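Himodstead library puts its mugs on notice

Sunday, May 18, 2025

HIMODSTEAD – The Stolemthorpe Road branch library has 85 mugs, eight chairs in its reading room, and, as of last week, a policy.

The policy concerns what may be drunk, from what, and how close to the carpet. It runs to a page and a half, which makes it longer than the branch's rules on fire, and it takes effect on the first of next month. Readers who have been bringing in coffee under their coats for years will be able to bring it in over their coats, provided it has a lid.

"We are not against mugs," said Teresa Sikora, the branch manager, who was drinking from one. "We are against mugs that travel."

The trouble goes back to March, when the reading room got its new carpet. The old one had been down so long that its original color was a matter of local opinion, and a spill on it was generally regarded as an improvement. The new one cost the town more than anyone at the branch likes to say out loud. Within a week it had met a cup of black currant tea.

Sikora declined to name the reader responsible. Several other readers did so without being asked.

A cleaning firm, Flillia, was called in and got most of it out. The bill came to $500, and the branch's annual budget for cleaning anything at all is $1,000. Sikora did the arithmetic on the back of an overdue notice and started writing the policy that evening.

Under the new rules, open mugs may be used at the tables and must stay there. Anything carried across the carpet needs a lid that closes. Tumblers and insulated bottles are welcome throughout the building, including the local history corner, where drinks of every kind had been banned since an episode with a parish map and some tomato soup.

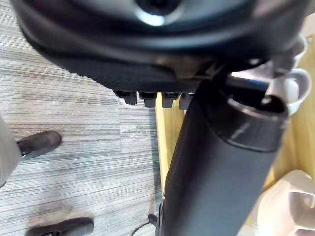 Tall, black and everywhere

The policy has already changed the look of the place. On Thursday afternoon the white mugs were still holding their ground on the honey-colored wood of the reading table, but the long black tumbler is clearly the coming thing. Four readers had one. Two of them had the same one, and a short, polite disagreement took place over whose was whose until somebody took a sip.

Haziq Majimbun, who comes in most afternoons to read the newspapers in the order they were printed, has switched over and regrets it.

"The coffee stays hot for five hours," he said. "I don't want it hot for five hours. I want to drink it. I burned my tongue on the business section and it was still too hot at the crossword."

Others are holding out. Jarosław Ostrowski has been drinking tea from the same library mug since he retired and sees no call to stop. He points out that he has never spilled a drop, a claim that Sikora accepted in writing, and that under the policy he may go on using the mug as long as he doesn't stand up with it.

"So I will sit," he said.

The mugs themselves are a sore point. The branch never bought any. They came in with donated books, often in the same boxes, and were washed and put on a shelf by whoever happened to be at the desk. A plan to thin them out was raised at the April meeting and got nowhere after it emerged that nearly every mug had someone prepared to speak for it.

Rosario Santoro, who runs the Chiba coffee counter across the street, has offered readers a discount if they bring their own lidded cup. He says business is up, though he is not sure the library gets the credit.

"It rained a lot," he said.

The branch will also try out a small side table by the door, where open mugs can be left before their owners set off for the shelves. Sikora calls it the parking lot. There is no charge for parking, but anything still there at closing time will be washed and put back in circulation, including, she said, the nice ones.

A review is set for the fall. Until then, enforcement will fall to the desk staff, who have been told to begin with a look. If the look does not work, there is a laminated card.

The black currant tea, meanwhile, can still be found by anyone who knows where to stand. A potted fern has been moved on top of it. The fern is reported to be doing well.

3 comments

Czesław Śliwiński
It was not black currant, it was hibiscus. I have told Teresa this twice. They are completely different teas.

pagesixteen
Great, now what about people who eat chips in the large print section? You can hear it from the parking lot. The real parking lot.

R. from Himodstead
Has anyone handed in a black tumbler with a dent near the bottom? I took home one without a dent on Thursday and the coffee in it has sugar. Will be at the desk Tuesday after lunch if whoever has mine wants to swap. I did rinse it.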